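Kemmont Cans: data card

Kemmont Cans is a set of 400 close-up pictures of drink and food cans, sorted by wrapping, lid and wear. Ah-rin Ok keeps the labels. Version 2, 13 February 2021.
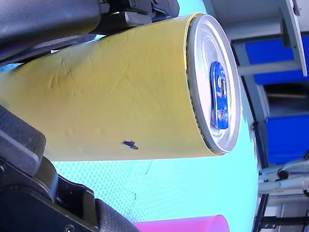
Labels cover the outside of the can only. Contents, fill level and maker are left blank unless printed text can be read. Wrap color and tab color are separate fields, so a yellow can with a blue pull tab gets both. Creases and scratches in the wrapping go under "surface", and worn spots on the tab go under "tab_wear". Small dark marks are entered as "fleck" with no guess at the cause.

Known gaps: 26 entries have no lid field. Folder 27 still uses the old color names from October.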